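About Evelum

Evelum is an independent test house for robot grippers, arms, wrist cameras and motion controllers. We do not build or sell any of these. Customers send us equipment, or a shortlist of equipment they are thinking of buying, and we return measurements and a written comparison. The work is paid for by the customer at a fixed rate per test plan, and the rate is the same whether the result is welcome or not.

The company is based at Pondstead, in a single-storey unit with a level concrete floor and a separate room for noise measurements. We moved in one July, having outgrown a shared workshop, and spent the first month checking the floor before bolting anything to it. Visitors are welcome by arrangement. Parking is at the rear.

What we test

Grippers make up the larger part of our work. Most are two-finger parallel types, electric or pneumatic, but we also take angular grippers, vacuum heads and soft fingers. For each one we measure closing force at several openings, the repeat accuracy of the finger position, the time from command to contact, and the behaviour when power is removed with a part held. The last item is often missing from data sheets. Some grippers hold, some relax slowly and some open, and a buyer should know which before the gripper is placed above a conveyor.

Finger surfaces are treated as a separate subject. A smooth finger and a ridged finger on the same body can give very different results on the same part, so we record the finger set as carefully as the gripper itself. If a customer wants to compare bodies, the fingers are kept the same. If the customer wants to compare fingers, the body is kept the same. Requests to change both at once are accepted, but the report will say that the two effects cannot be separated.

Arms are tested for path accuracy, settling time and stiffness at the wrist. We ask for the arm to be sent with the controller it will be used with. An arm tested on a different controller is a different machine, and we have stopped issuing reports on such combinations unless the customer signs to say that it is understood.

Cameras are tested on the wrist and on a fixed post. A wrist camera moves with the hand, sees its own fingers for most of the task and has to cope with steep angles and changing shade. A fixed camera has an easier life but loses the part when the arm passes in front of it. We run both from the same trigger and compare the position error at the moment of grasp.

Controllers are compared on cycle time jitter, recovery after a stop, and the clarity of their fault messages. We grade fault messages by giving them to a technician who has not worked with the controller before, and timing how long it takes to find the cause of a fault we have introduced.

The standard plan

Our standard gripper plan is called Guno. It consists of 200 grasps on a fixed set of parts, in a fixed order, with the part position shifted by a known offset before each one. A grasp counts as good if the part is lifted, held through one slow turn and one fast stop, and set down within tolerance. Anything else counts as a failure, and the type of failure is written down: missed, slipped, dropped, crushed or set down crooked.

The number of good grasps is the Guno score. On the first gripper we ran through the full plan it was 138. The same gripper with ridged fingers, on the same arm and with no change to the program, scored 159. We still use that pair of results when training new staff, as it shows how much of a gripper's reputation may belong to its fingers.

The score is not a general mark of quality. A gripper made for circuit boards will do badly on the heavier parts and should not be judged on them. For this reason every report gives the result for each part alongside the total, and customers are asked to read that table first.

Simulation

Each plan is run in simulation before any hardware is mounted. The simulator, which we call Masanja, was written here and is kept deliberately simple in its contact model. It uses rigid bodies, a friction value for each pair of surfaces and a fixed time step. Objects are built with enough surface detail to give a vision system something to work on, including grained wood, mottled paint and cast shadows, and the colours are chosen to be easy to tell apart.

The main use of Masanja is to rule things out. Reach problems, collisions between the hand and a fixture, and camera positions from which the target cannot be seen are all cheap to find in simulation and expensive to find on the bench. We do not use it to predict grasp success. Earlier versions of our reports did include a predicted score, and we took it out when we found that readers were quoting the prediction in place of the measurement.

Views from the wrist are examined closely at this stage. With the camera behind the palm, the housing and both fingers take up part of the picture at all times, and the remaining space between and above the fingers is what the vision software has to work with. A wide palm costs more of that space than a narrow one. Where two grippers are being compared, we render the same approach with each and measure the area left over.
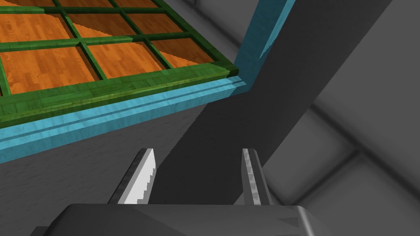 Piret Kazlauskienė wrote to us after reading a comparison report to say that the simulated wrist views had been of more use to her than the force tables, and that she would have liked the camera offset printed next to each one. She also asked why we did not state the friction values used in Masanja, given that a reader with other values might reach another conclusion.

Both points were fair. The camera offset is now given with every wrist view, in millimetres from the tool flange, and the friction values are listed in an appendix. Where a value has been measured on our own rig it is marked M. Where it has been taken from a table it is marked T, and should be treated with more caution.

How a comparison is run

A customer first sends a description of the task: the parts, their weights, the surfaces they rest on, the cycle time wanted and the arm already in place, if there is one. We reply with a test plan and a price. The plan states what will be measured, with what instrument and to what uncertainty. Nothing is mounted until the plan has been agreed in writing.

Equipment is inspected on arrival and run in for 43 minutes at half speed. This period was settled by experiment on electric grippers, where the closing force tended to drift until the grease had spread. Pneumatic grippers need less, but are given the same time so that all units are treated alike.

Measurements are then taken in two sessions, with the gripper removed from the flange and refitted between them. If the two sessions disagree by more than the stated uncertainty, a third is run at our own cost. Raw logs are supplied with the report as plain text files. Customers may pass them on to the manufacturer, and many do.

What we do not do

We do not issue safety certificates. We do not test equipment intended for use on people or animals. We do not rank products in public, and we do not permit part of a report to be quoted in advertising. A report may be published in full, including the appendices.

We do not offer installation. Once a customer has chosen a gripper, the integrator takes over, and we are content to answer questions about the measurements for as long as the equipment remains in service.

Working with us

Loan units from manufacturers are accepted on the same terms as units from buyers. Please send them with the mounting plate, the cable that will be used in service and the current firmware notes. Equipment without a cable is put on the shelf until one arrives.

Enquiries about test plans should state the payload, the flange pattern and the supply available on site. Reports are kept on file at Pondstead, and replacement copies are sent on request to the customer named on the original plan.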